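Gallery: our Hernex gripper kit, out of the box and on the job

Posted February 2025 by Rajitha Sivakumar

Hi everybody! A lot of you wrote in after my post about the Hernex two-finger kit and asked for more pictures and fewer opinions. Well, you're getting pictures, but I can't promise anything about the opinions (sorry, I've had this kit for a while now and I have feelings about it). Quick background if you're new: I run the small tryout area at Grenard, where we rent, fix and sell second-hand handling gear, and people stop by to see if a thing can do their job before they spend money on it. The Hernex kit is two black fingers, a wrist camera, the cables and a mounting plate, and it comes with the setup software from Stukano. We bought ours with our own money, so nobody at Hernex gets to read this first.

The wrist camera is what sold me, so I'll start there. You get a live view straight out between the fingers, and once you're used to it you can line up on almost anything without walking over to look.

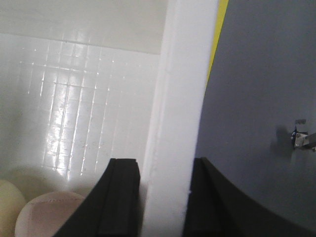 Setup took me most of an afternoon, and a good part of that was the Stukano software asking me the same 3 questions every time I plugged the camera back in. Ramesh Chauhan, my partner in crime here, found out that you have to save the camera profile before you save the gripper profile. It's on page 18 of the manual, in a footnote! Once that was out of the way it behaved. The view is wide and the fingers take up a good chunk of the bottom of it, which bugged me for a day or so, and then I started using their inside faces as my guide lines and now I'd miss them.

My other gripe is the finger screws. They're a different size from the screws on the mounting plate, so you need two wrenches, and one of those is always in Ramesh's pocket.

On to the lifting. Most of the folks who visit us move totes all day long, so that's what I wanted to try before anything else.
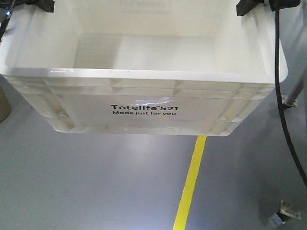
I was ready to be let down by this part, because a thick rolled rim can be a pain to get hold of – there's not much flat to grab. My tip is to go slow on the close and give it a little pause before you raise. The default close speed is way too eager for my taste, and I set ours to half. You can change it from the main menu, no code needed, and it remembers your number the next day. (The older Kushwaha kit we used to rent out forgot everything as soon as you switched it off, and I don't miss it one bit.)

I should say that I've only used plain, light totes so far. If you want to lift something heavy, ask Hernex for their load chart first and don't go by me.

Somebody also asked about cable routing. The kit comes with clips, but not enough of them, and I'd leave more slack than the manual tells you to. A long loop looks messy, sure, but I'd take messy over a plug that gets yanked every time the arm turns. I'm planning to try a spiral wrap on ours, and if it's any good I'll put it up here.

Last one for today is the rack with the roller tracks, white tote up top with blue bins on both sides and more blue bins below. 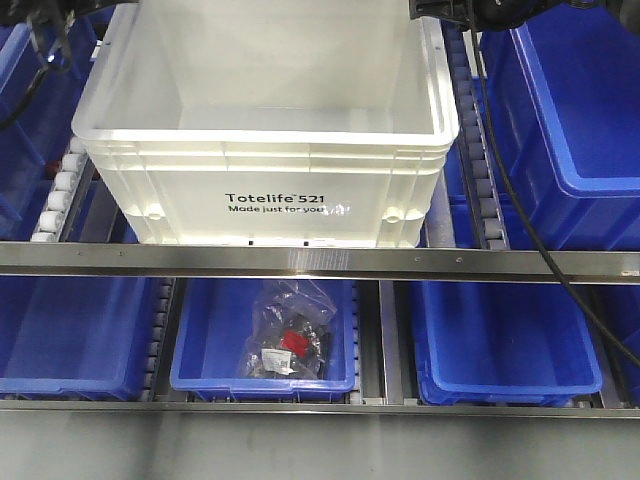
3 min read

Racks are where I'd spend my practice time if I were you. Open floor is easy, but with neighbors left and right you have to think about where each finger goes on the way in, and I like to come straight down and take it slow. Save your approach point once you've found a good one. The software lets you name them, and ours are called things like "lefty" and "ouch".

Would I buy the kit again? Yes, I think so, and I'd order the extra clips with it. If you'd like to try it on your own totes, bring 2 of them along, send me a note first so I can keep the rack free, and we'll have a go. I'm hoping to have the longer fingers in by May.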